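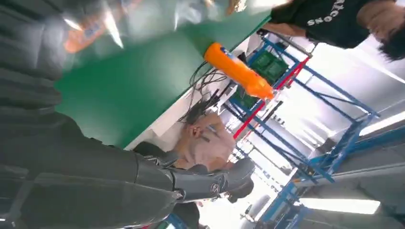 An orange plastic bottle on its side near the edge of a green surface.

Search the encyclopedia Enter a term Go

Reference > Materials > Packaging > Plastic bottle

Reading time: 3 minutes

Plastic bottle

A plastic bottle is a narrow-necked container made from one or more plastics and used to hold liquids, powders, or small solid goods. Plastic bottles are used for drinks, cooking oil, medicine, cleaning products, shampoo, and motor oil. They range in size from sample vials holding a few milliliters to large carboys used with water coolers.

Materials

The plastic is chosen according to the contents. Polyethylene terephthalate (PET) is clear, light, and holds gas well, and is the usual material for soft drinks and water. High-density polyethylene (HDPE) is cloudy in its natural state and resists many household chemicals. It is common for milk, bleach, and detergent. Low-density polyethylene is softer and is used for squeeze bottles. Polypropylene withstands higher temperatures and may be filled while the contents are hot.

Color is added to the plastic before it is shaped. Amber and other dark shades protect contents that break down in light. Other colors are chosen mainly to set one product apart from another on the shelf.

Manufacture

Most bottles are made by blow molding, a method adapted from glassmaking. In extrusion blow molding, a tube of melted plastic is lowered between the halves of a mold and inflated with air until it meets the walls. Bottles with a built-in handle are usually made in this way. In stretch blow molding, a small test-tube-shaped piece called a preform is molded first, with the threads of the neck already finished. It is then reheated, stretched with a rod, and blown to full size. Preforms take up far less room than finished bottles and are often shipped to the filling plant in that state.
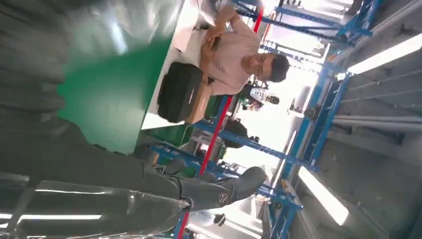
The bottling works at Fellton moved from glass to HDPE over several years. According to a plant history compiled by Mélanie Beaudoin, the change began with a single line for household ammonia, and 139 people were employed at the site when the last glass line closed. The neighboring firm of Dunleavy supplied the closures.

Closures and labels

The finished neck, known in the trade as the finish, is made to standard dimensions so that caps from different suppliers will fit. Common closures include screw caps, flip tops, pumps, and trigger sprayers. Child-resistant caps, which must be pushed or squeezed while being turned, are required in many countries for medicines and certain cleaning products. Labels may be paper, plastic film, or a shrink sleeve covering the whole body.

Reuse and recycling

Used bottles are sorted by type of plastic, washed, and ground into flakes. Recycled PET is made into new bottles, fiber for clothing and carpet, and strapping. Recycled HDPE goes into pipe, crates, and outdoor furniture. Deposit programs, in which a small sum is refunded on return of the bottle, generally bring back a larger share than curbside collection alone.

See also: Blow molding; Bottle cap; Carboy; Glass bottle

Entry prepared by Abla Mansour. Last revised 21 Aug 2026.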